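Skonorside cable sleeve kit for a two-arm bench cell

I've put off reviewing this until I'd had it on both arms for a while, and by February I was up to 243 hours, so it's time. Short version: I like it, with one big grumble!

The kit is a bag of split sleeve, hook-and-loop wraps and a little tube of Fuchs grease for the wrist bearing. I paid $122 plus shipping. Fitting took me most of an afternoon (the instructions say 17 minutes, good luck with that). 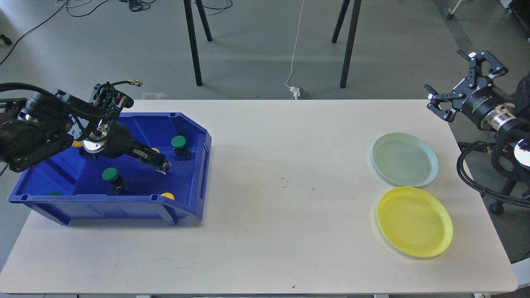 Slack is the thing to get right. Bundle the cables too tightly at the wrist and the arm tugs on them every time it reaches down, too loose and they flop into whatever you're sorting. My left arm spends its life dipping into a blue bin of green-capped bits and yellow bits, so I gave it a generous loop over the top. The right one works out over the plates and I let its cables hang in coils. Lakshmi Mathew, who talked me into the kit, runs hers much tidier.

The wraps are lovely, grippy and easy to redo with one hand. I'd tried the Illen ones before and they went fluffy in no time. 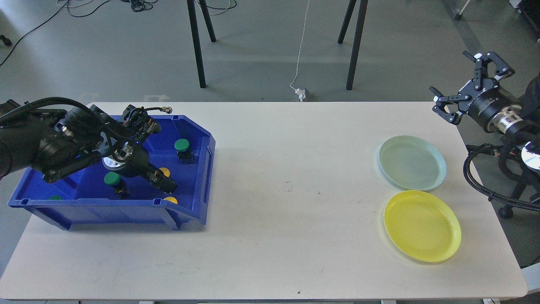
Now the grumble: the sleeve is stiff out of the bag. I had to home both arms again after fitting it, and the left one kept stopping short until I moved a wrap back towards the elbow. Brunadetti sells a softer sleeve, but it's sold by the 600 mm length and you'd need a few. I'd still buy this one again. Just order extra wraps.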